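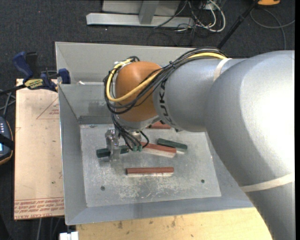
The Rovstead is a nest box for American kestrels, made for open country where old trees with natural cavities are scarce. It goes on a pole, a barn wall, or the trunk of a lone tree, and it can stay out all year. The body is cedar with the inside left rough, and the roof is sheet metal over a cedar board. The roof comes in one color, a plain gray close to that of the open metal bin in the photo. We don't offer a darker roof. Dark metal takes on a lot of sun in an open field, and the chicks can't leave the box to cool off.

Shop > Birds > Nest Boxes > Raptors > Rovstead Kestrel Box

Rovstead Kestrel Box
Made by Jurkance

Who uses it

American kestrels are small falcons. They don't build a nest or dig out a hole. In the wild they use old woodpecker holes, hollows in dead limbs, and gaps in cliffs or buildings. They will take to a box readily if it faces open ground with short grass and has a clear way in.

Good places are pasture, hay meadows, grassy road edges, orchards, and the margins of airfields. A yard surrounded by houses and tall trees is a poor choice for this box. Screech owls sometimes move in where there is woodland nearby. They need much the same size of cavity and do no harm to the box.

Starlings are the main problem. They start early and fill the floor with grass and trash. In many states a starling nest may be removed at any time, but look closely before you take anything out. Kestrels bring in no nest material of their own, so a box stuffed with grass is not a kestrel nest. Native birds, their nests, and their eggs are protected by federal law.

Construction

The walls and floor are rough-sawn cedar, untreated inside and out. The wood will weather. You may stain the outside with a light exterior stain if you like, but leave the inside and the edge of the entrance hole bare.

The entrance is round and sits high on the front panel. Below it, on the inside, the front is scored with saw cuts so that young birds can climb up to the hole when they are ready to leave. The roof slopes forward and overhangs the front. Vent gaps run under the roof on both sides, and the floor has drain holes in the corners.

The box opens from the side. The side panel swings on screws that act as hinges and is held shut by a brass hook. A raccoon can learn to lift a plain hook, so this one has a sliding sleeve that has to be pulled back first. It works with gloves on, though it is stiff when new.

A long back board extends above and below the box and is drilled for mounting. Stainless screws are used throughout. There is no perch on the outside and you should not add one. Kestrels don't need it, and it gives starlings a place to stand.

What comes with it

The box ships assembled, with lag screws for a wooden post or wall and one bag of coarse pine shavings. The bag fills the floor to a depth of 2 inches. Don't use sawdust or cedar shavings. Sawdust packs down and holds water, and the eggs need a loose bed they can settle into.

The pole is sold separately. The Rebelo pole is galvanized steel in sections that sleeve together, and it has a hinge near the base so that one person can lower the box for cleaning – two is easier on a windy day. The bracket is included with the pole. It does not fit the older Rovstead back board, which had a single row of holes. If your box has the single row, ask for the adapter plate.

The Drolla baffle fits the Rebelo pole and most round poles of similar thickness. We recommend a baffle on any pole. Cats, raccoons, and snakes all climb bare steel better than people expect. The baffle should hang loose enough to rock when pushed.

Where to put it

Mount the box well above head height, with the entrance facing away from the prevailing wind. East or southeast works in most of the country. The flight path to the hole should be clear of branches and wires. A dead tree or a utility line within sight of the box is useful, as the male will hunt from it and bring food in from there.

Pairs keep their distance from one another. If you are putting up more than one box, place them at least 800 yards apart. Where hunting is poor, a wider gap is better. Keep boxes back from busy highways. Birds that hunt the mown edge are often hit, and so are fledglings on their first flights.

Don't mount a kestrel box next to bluebird boxes. Kestrels eat mostly grasshoppers, voles, and mice, but they will take small birds.

Season and care

In the South, kestrels may be looking over boxes in late winter. Farther north they settle in spring. A box put up after that is not wasted – it may be used the next year, and kestrels sometimes roost in boxes over the winter.

Once a pair is in, leave them alone during laying and early incubation. A female that is disturbed at that stage may give up the nest. Later in the season, don't open the box when the young are close to leaving, as they may jump before they can fly.

Clean the box once the young have left. By the end of August most boxes are empty, though a late pair can run on, so check first. Scrape out the old bedding, which will be foul and full of pellets and insect parts. Wear a dust mask and gloves. Brush the walls with plain water, leave the side open until the wood is dry, and put in fresh shavings. Check the drain holes while you are there, and tighten the lag screws if the post has shrunk.

Wasps like the space under the roof. A thin rub of plain bar soap on the ceiling before the season keeps most of them from getting started. Don't spray insecticide in the box at any time.

Shipping and returns

Boxes leave our warehouse within 2 working days of the order. Poles ship separately by freight and usually arrive after the box. Please check the sections for dents before you sign, as a bent sleeve will not go together.

An unused box may be returned in its carton. We can't take back a box that has been mounted outdoors. The Rovstead carries a 5-year warranty from Jurkance on the wood joints, roof, and hardware. Woodpecker damage and fading are not covered. Replacement side panels, hooks, and roofs are kept in stock, and all of them fit the older box as well.

Last updated: 2021-03-26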